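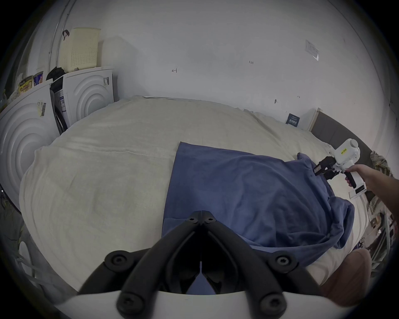 A soft blue top on a cream-colored blanket. One corner is up, and the blanket has plenty of wrinkles of its own.

Stirnia Kids > Around the House > Why Does It Do That?
Bedroom Kitchen Bathroom Backyard Ask Us

Why Won't My Shirt Lie Flat?

Drop a sheet of paper on your bed and it lands flat, or nearly flat. Now drop your T-shirt next to it. What a mess! You get lumps, loops, a sleeve that has gone missing, and if you try to pull one part straight, another part bunches up. I used to think shirts did this to annoy me. They don't, of course, but it took me years to find out what they were up to.

The answer starts with something very thin, and you'll need to look closely at your own sleeve to find it. A magnifying glass is great if you have one (ask before you borrow somebody's reading glasses, I got in trouble for that). 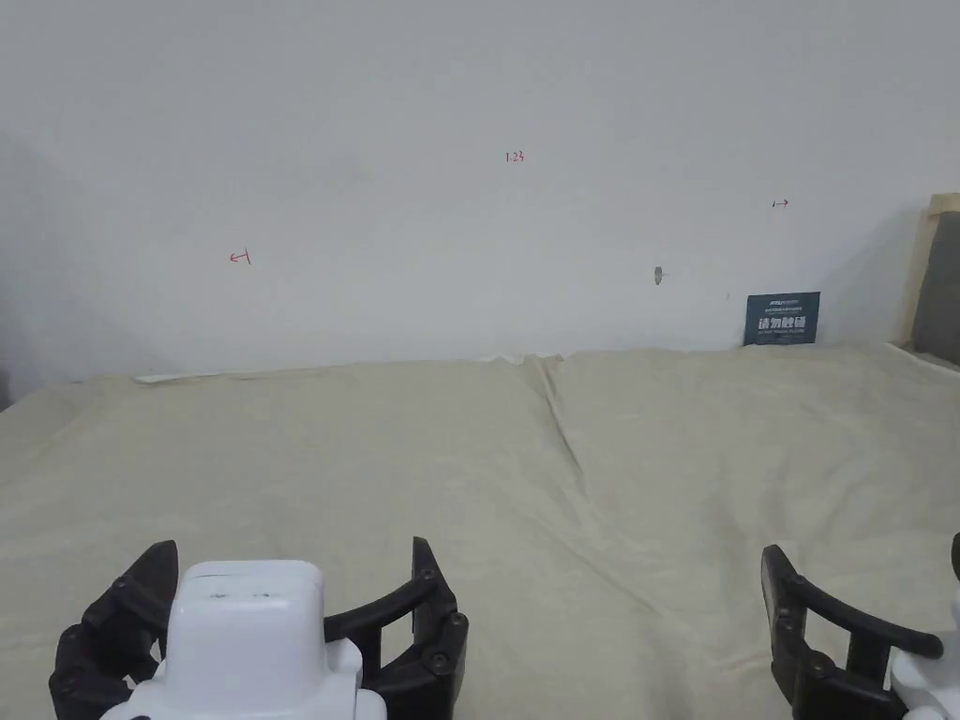 Ottó Kerekes
Household Science Writer, Stirnia Kids

Did you look? Cloth is made of threads, and each thread is made of lots of tiny hairs twisted together. The hairs are called fibers. In cotton, the fibers come from the fluffy part of the cotton plant. In wool, they come from a sheep.

In a bedsheet or a tablecloth, the threads usually go over and under each other like the strips in a woven basket. That's called weaving. In most T-shirts, the thread goes around in tiny loops and each loop hooks through its neighbor. That's called knitting, and yes, it's the same idea as a knitted scarf, just with much smaller loops.

Threads and loops can slide and tilt a little. Paper is made of fibers too, but they are pressed and stuck tightly together, so they can't shift much. Paper will bend for you, but ask it to bend in 2 directions at the same spot and it crumples. Cloth just shuffles its threads and says okay!

This is wonderful when you're wearing it. Your shoulder is round, your elbow moves, and your shirt goes along with all of it. Imagine a shirt made of cardboard. You'd never get a sandwich to your mouth.

But take the shirt off and there's no shoulder inside to hold it up. Every bit of cloth gets pulled down by gravity until something stops it, and what stops it might be the bed, or it might be another bit of shirt. So it piles up on itself, and that's your lump.

Wrinkles that stay

Some wrinkles disappear when you give a shirt a shake. Others hang on, even when you smooth them with your hand. Why?

Inside a cotton fiber there are long, long chains of stuff, much too small to see even with your magnifying glass. The chains hold on to each other a bit, like kids holding hands in a line. When cotton gets squashed and bent, some of them let go and grab a new hand instead. Now they're holding on in the bent shape.

Water helps them let go. So a damp shirt left in a heap is a perfect wrinkle factory - the chains let go while it's wet, and then grab hold again as it dries, wherever they happen to be. Ironing uses the same trick the other way around. The steam helps the chains let go, and the iron holds everything flat while they get a new grip. (Irons are a grown-up job. I still burned my thumb last August, and I'm very grown up.)
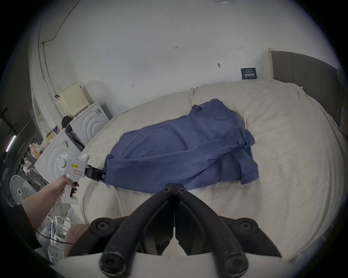
Polyester is a different kind of fiber, made in a factory, and it doesn't soak up much water at all. That's one reason a soccer shirt comes out of the bottom of your bag looking pretty good when your cotton T-shirt looks like a raisin.

Okay, so how do you get a lump to be a shirt again? Pulling at any old place doesn't work very well. The trick is to hunt for landmarks. A collar is a good one, and so is a cuff. The shoulder seams are my favorites, because the cloth is doubled up there and it's a bit stiffer, so you can feel it with your fingers even when you can't see it.

Find both shoulders and hold one in each hand. Lift the shirt up and let it hang. Gravity made the lump, and now it's going to undo most of it for you! Give it one good shake, lay it down, and pull the bottom corners out gently. Then fold in the sleeves, fold in the sides, and bring the bottom up to meet the collar.

I've folded some 100 shirts this way since I learned it and I'm still slow. My best pile was eight shirts high before it slid off the chair.

Try it: the pinch mountain

You need a T-shirt, a sheet of paper, and a table or a bed.

Lay the shirt out flat. Pinch it right in the middle with your finger and thumb, and lift it a little way. Look at how the folds run down from your fingers. Can you count them? I usually get four big ones, but my shirt isn't your shirt.

Now try to pinch the middle of the paper the same way. Hmm! It slides about, or it gets a crease that won't come out.

Try the shirt again, but pinch it at a corner. You'll get a long droopy shape this time, and far fewer folds. 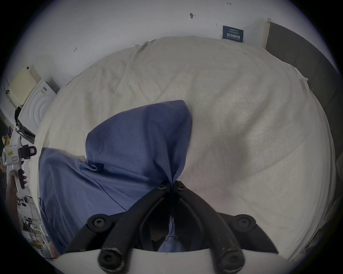

Pinched and lifted, blue cloth makes a peak. Can you spot the wrinkles in the off-white towel as well?

If you have a wool scarf or a raincoat handy, make mountains with those too. Stiff cloth makes a few fat folds and thin floppy cloth makes lots of little ones. My raincoat hardly made a mountain at all, it sort of made a tent.

And when you're done, please fold the shirt. Shoulders first!

Last updated: May 2018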